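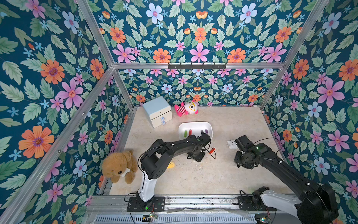
The question of when to repaper a room, as distinct from when to repaint it, has occupied a good part of my correspondence since October. Readers of this blog will know that the house in Prothero has been under gradual repair for some years, and that the small back bedroom was left until last. I had intended to use a plain stripe there. I have since been persuaded that a large pattern is the proper choice for a small room, and I would now go as far as the sort of paper that sets big orange, pink and pale blue flowers against dark teal, with serrated leaves in a pale green between them. A ground of that depth makes the corners of a room less obvious, and it is kind to pale furniture. A little cabinet in cream and light blue, which would disappear against magnolia, is seen at once against it.

The remainder of this entry sets out what I have learned about ordering, hanging and living with patterned paper. It is offered to those who are considering similar work in an older property. It does not replace the advice of a competent decorator, and I should say that I employed one for the staircase.

## Measuring and ordering

The usual method is to measure the full distance round the room, divide by the width of the roll, and so arrive at the number of drops. Doors and windows should not be deducted unless they are unusually large. The height of each drop must then be increased to allow for the pattern repeat, and it is at this point that most orders go wrong. A small sprig may repeat every few inches. A large floral may repeat only once in the length of a forearm or more, and the waste from each roll rises accordingly.

My own order was placed with Clandeo, who supply by post and whose sample service I can recommend. I allowed two rolls beyond the calculated figure. The total came to £285, to which should be added the lining paper and paste. A quotation for a hand-printed paper of similar character, obtained from Osport, stood at £675 for the same room. It was a handsome paper and I kept the sample. I could not justify the sum for a room that is used perhaps six weeks in the year.

All rolls should be checked for the batch number on delivery. One of mine did not match, and the supplier exchanged it without difficulty, although the exchange took 15 days and the decorating table stood in the passage throughout.

## The condition of the walls

Older plaster is seldom flat. In the back bedroom there were three earlier papers, the lowest of which was a brown trellis that came away in pieces no larger than a playing card. Beneath it the plaster was sound on the chimney side and poor under the window, where an old leak had been filled and painted over. The loose material was taken back, filled in two stages and left until it was thoroughly dry. I would advise against hurrying this.

The walls were then sized and cross-lined. Lining paper is hung horizontally so that its joins do not fall in line with those of the finished paper. Some authorities regard it as optional beneath a heavy paper. I do not share that view where a dark ground is concerned. Any gap at a join will show as a pale thread, and a good lining reduces the risk of shrinkage. A further precaution, which I have adopted from an old trade manual, is to run a thin line of matching paint down the wall where each join is expected to fall.

## Hanging

The first drop should be placed with care, as every other drop depends upon it. With a large pattern the principal flower ought to be centred on the chimney breast or on whichever wall is seen first from the door. The mismatch, which is unavoidable, is then carried to the least conspicuous corner. In my case this is behind the door, above the height of the frame.

No wall in this house is upright. A plumb line must be used after each corner and the paper cut to turn it by a small margin only, the next length being hung over that margin to the line. The ceiling also falls by over 21 millimetres from one side of the room to the other. I had been warned that a bold pattern would make this evident, and along the window wall it does. A picture rail would have concealed it. There was formerly one in the room, to judge from the plugs, and I may reinstate it in the spring.

Paste should be wiped from the face at once with a clean damp sponge, and the water changed often. On dark papers dried paste leaves a shine that is visible in the evening by lamplight.

## Light and colour

I am asked whether a dark paper makes a north-facing room gloomy. The back bedroom receives direct sun for a short time after breakfast and none thereafter. It was never a bright room, and two coats of white in the previous decade did not make it one. The white merely appeared grey. With the dark paper in place the room is comfortable after four in the afternoon, when it is most likely to be occupied.

The woodwork has been painted in an off-white from the Zultudia range, in eggshell. A full gloss was tried on the window board and removed. The floorboards remain bare for the present, and the question of a rug is still open. I have two samples on approval, one of which must be returned by the end of the month.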